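Suchbegriff eingeben Suchen

Greifarm packt bei Prullar Netzteile: Was sich für die Beschäftigten ändert

Golerholm, So 21. Juli

Im Werk Golerholm der Firma Prullar werden Computer-Netzteile seit Mai an einer Packstation von einem Roboter mitverpackt. Das Unternehmen hat den Probebetrieb nun bis zum Jahresende verlängert. Entlassungen soll es nach Angaben der Werksleitung nicht geben, die Schichtpläne und die Aufteilung der Arbeit wurden aber neu geregelt.

An der Station arbeiteten bisher 4 Beschäftigte je Schicht. Sie nahmen die Geräte vom Band, legten die Kabel zusammen und setzten die Netzteile in Kartons mit Trennstegen. Jetzt sind dort noch 2 Personen eingeteilt. Die anderen beiden wechseln im Tagesrhythmus in die Endprüfung und in die Nacharbeit, wo nach Angaben der Firma seit längerem Stellen unbesetzt waren.

Das System stammt vom Anbieter Ursu. Es greift die Geräte einzeln und setzt sie in das nächste freie Fach. Schwierigkeiten machen vor allem die Kabel. Ein Netzteil hat ein festes Gehäuse, der Kabelbaum daran liegt jedes Mal anders. Verhaken sich zwei Bündel auf dem Band, hält der Arm an und wartet auf eine Freigabe. Das Entwirren bleibt Handarbeit.

»In den ersten Wochen sind wir mehr gelaufen als vorher«, sagt Munther Nseir, der die Frühschicht an der Linie leitet. Inzwischen werde das Band langsamer gefahren, dafür stehe es seltener still. Am stärksten merke man den Unterschied im Rücken und in den Handgelenken. Eintönig sei die Arbeit trotzdem geblieben, nur auf andere Weise: Wer die Station beaufsichtigt, schaut lange zu und muss dann schnell eingreifen. Die Aufsicht wird deshalb alle zwei Stunden gewechselt.

487 Geräte wurden in der bisher besten Schicht mit dem Roboter verpackt. Von Hand schaffte eine voll besetzte Schicht nach Auskunft des Werks mehr. Prullar will am Tempo zunächst nichts ändern. Vorrang habe, dass weniger Kartons nachgepackt werden müssen, heißt es aus der Werksleitung.

Für die Einweisung waren 8 Stunden pro Person angesetzt, verteilt auf mehrere Tage. Der Betriebsrat hält das für zu knapp. Er verlangt außerdem eine schriftliche Zusage, dass die Stillstände nicht einzelnen Beschäftigten zugerechnet werden. Das Steuerprogramm zeichnet auf, wann der Arm anhält und wer die Freigabe erteilt. Eine Betriebsvereinbarung dazu liegt im Entwurf vor – unterschrieben ist sie noch nicht.

Umstritten ist auch die Eingruppierung. Wer die Station bedient, bekommt bislang denselben Lohn wie vorher in der Verpackung. Der Betriebsrat sieht darin eine höherwertige Tätigkeit, weil die Beschäftigten Störungen selbst beurteilen und den Ablauf neu starten. Die Firma will darüber erst sprechen, wenn der Probebetrieb ausgewertet ist.

Mit zwei schwarzen Gliederfingern arbeitet der Roboter an der Packstation. Die Netzteile kommen mitsamt ihren Kabelbäumen über das Band, der Karton steht daneben auf einem weißen Tisch.
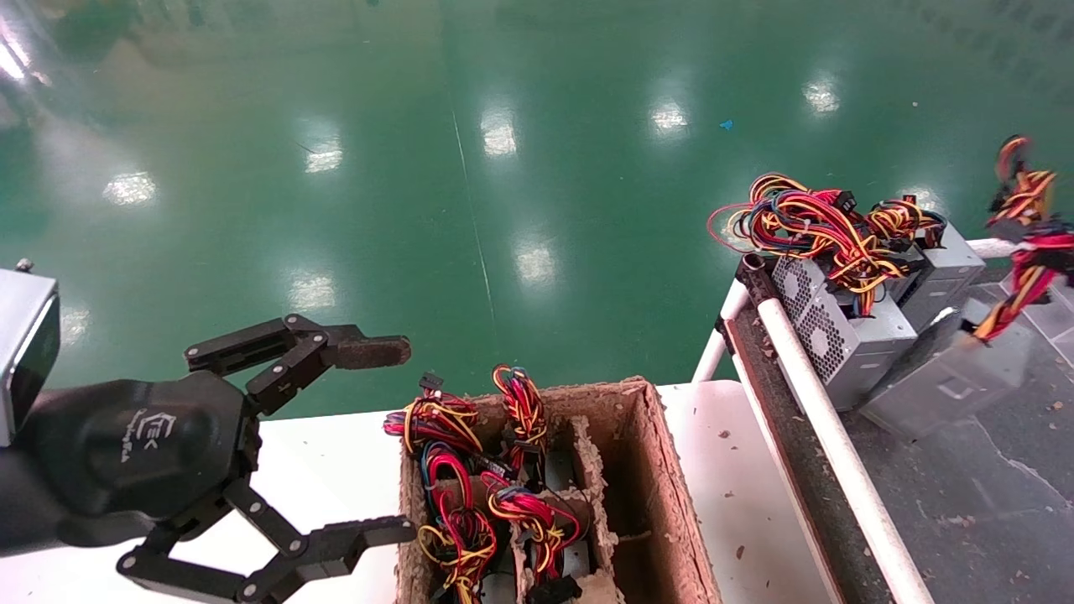 Zweiter Standort wartet ab

Im Werk Vuren, wo Prullar ebenfalls Netzteile verpackt, bleibt es vorerst bei der Handarbeit. Dort sind die Kartons kleiner und die Gerätetypen wechseln häufiger. Eine Gruppe aus Vuren hat sich die Anlage in Golerholm angesehen und mit den Schichten gesprochen. Ob der Standort eine eigene Station erhält, will das Unternehmen nach dem Ende des Probebetriebs entscheiden. Bis dahin sollen Beschäftigte aus Vuren tageweise in Golerholm mitarbeiten können, die Teilnahme ist freiwillig.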